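I have been making beds for other people for most of my working life, first at my aunt's guest house and then at my own place in Jakel, and I'd like to say a few kind words on behalf of the plain bedspread. I don't mean the duvet, and I don't mean the mountain of pillows you have to move to a chair before you can lie down. I mean the one flat, sturdy cover that goes over everything and gets tucked in at the foot.

It has fallen badly out of fashion, and I think that's a shame. When I was starting out you could walk into any department store and find a whole wall of them, in colors that people of my mother's generation called sage and rust and harvest gold. Last July I went looking for a replacement for one of ours, and the young man at the store (very polite, he tried so hard!) took me to a shelf of comforters and asked if one of those might do. They might not. A comforter has to go to the big machine at the laundromat, it takes forever to dry, and if a child spills grape juice on it you have lost your whole evening.

My friend Haris Gondal, who ran the old Astent Hotel for years and has strong feelings about linens, takes the other side. He says that guests want to sink into something, that a flat bed looks like a barracks, and that people paying good money are really paying for fluff. We have had this argument over a great many cups of tea. I'll give him the part about first impressions. A puffy white bed does photograph well, and I know people choose a room from the pictures now. But a person looks at the bed for a minute and then sleeps in it for eight hours, and at three in the morning, when you are too hot with the duvet on and too cold with it off, you would trade all that fluff for a sheet, a blanket and a cover you can fold down one at a time. 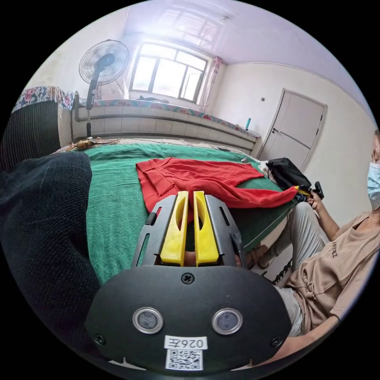 Layers are the whole argument, really. My aunt kept a sheet, a thin cotton blanket, a wool one for the cold months, and the spread on top, and every guest could work out their own arrangement in the dark without waking up their husband. She also held that a bed with a spread on it was a second sofa. You could sit down on it in your street clothes to take off your shoes, or lay out your suitcase, or let the kids play cards there on a rainy afternoon, and nothing that touched your face at night had been sat on. I have never heard a good answer to that from the duvet people. They tell me the cover comes off and can be washed, and so it can, but I have wrestled with those covers, with my arms up to the shoulder in the corners, and I'd like to know how often they wash theirs.

Then there is the money. I paid 109 dollars for the last good spread I bought, from a little mill shop in Braseck, and I grumbled about it all the way home. It has been on the back bedroom for 15 years. It has faded some on the window side and I've mended the hem twice, and I still like walking in and seeing it there. In that time my sister has gone through I don't know how many comforters, all of them lumpy at one end by the second winter. The nicest one cost her 400 dollars and is now in the dog's crate.

Color matters too, more than people let on. All-white bedrooms make me feel I ought to whisper. Give me a green or a good deep blue, something with a bit of a weave you can run your hand over while you're on the phone. Fahad Abbasi, who painted our upstairs hall, told me he always asks about the bedspread before he mixes anything, and more and more of his customers say they don't have one, so he has to start from the curtains.

I'm still looking for that replacement, by the way. If you know of a shop that carries a full-size spread with square corners and no ruffle, please write to me. I'm happy to drive.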